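When the Hand Would Not Let Go: Our Handover Project and Its Fault
Project report, Kadon group
2018-10-12

When we picked this project back in February, we thought the hard part would be getting the robot to take hold of things. We were wrong, and most of this report is about how we were wrong, so please bear with us if the early sections go by fast and the later ones take their time.

What we set out to do

The plan was simple to say out loud. A person holds out an everyday object, the robot closes its hand on it, the two carry it together for a moment, and then the robot gives it back when the person gives a light pull. We named our control program Kadon, and we ran it on the arm and the jointed hand in the Horia lab, where the older students were kind enough to share their bench time with us (and their snacks, which we still owe them for).

The first weeks went well. We did 600 handovers with soft things – sponges, rolled towels, a foam block – and the hand let go when it was asked to in nearly all of them. We were very pleased with ourselves, and that is probably why we moved on to stiff objects sooner than we should have.

What went wrong

On trial 112 of the stiff set, the hand closed on the rim of a thin wooden box and stayed closed. The person pulled lightly, then a bit harder, and the fingers squeezed more with every pull. The person holding the other side did the right thing, which was to stop pulling and call for the stop button. It was pressed right away. The motors cut out and the fingers went slack a moment later. One panel of the box cracked. There were no injuries, but it gave all of us a fright and we did no more trials that day.

Finding the cause took much longer than the fault itself. We went through the saved logs line by line and found 13 other trials where the same thing had started to happen and had then sorted itself out before anyone noticed. In each one, the program had read the person's pull as the object slipping. Its answer to slipping was to grip tighter. With a sponge that does not matter much, as the sponge just gives. With wood there is no give at all, so the force climbs quickly and the program becomes even more sure that something is slipping.

We also found that our grip limit had been typed in as 3,000 on the controller's own scale while we were testing the sensors, and it had never been set back. So the one thing that should have caught the mistake was, for all practical purposes, switched off.

What we changed

The slip check now looks at the direction of the force as well as its size, so a steady pull toward the person counts as a request to let go. The grip limit is read from a locked settings file at startup, and the program will not run without it. We added a timer that opens the hand if the force keeps rising, whatever the slip check thinks. The stop button now has its own person at every trial, with no other job to do.

We then went back to stiff objects, slowly, starting with the approach alone and the fingers held open.
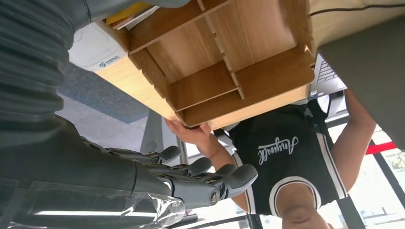 Figure 1. Stiff-object work with a wooden desk organizer, the robot's fingers short of the holder's jersey.

The organizer turned out to be a good teacher. Its thin panels and slotted dividers offer plenty of edges to get hold of, and a person naturally wants both hands on it, which leaves less room for the robot than we had allowed in our drawings. We have asked for a wider object next, with a proper handle on each side.

What is still open

We have not tested the new slip check with a person who pulls sideways or twists, and we think twisting may still fool it. The timer is also a blunt tool, and it could drop something heavy on a foot. Until that is worked out we are keeping to light objects, and we would ask the next group to do the same. The settings file and the logs, including the 13 near misses, are in the shared project folder under Kadon.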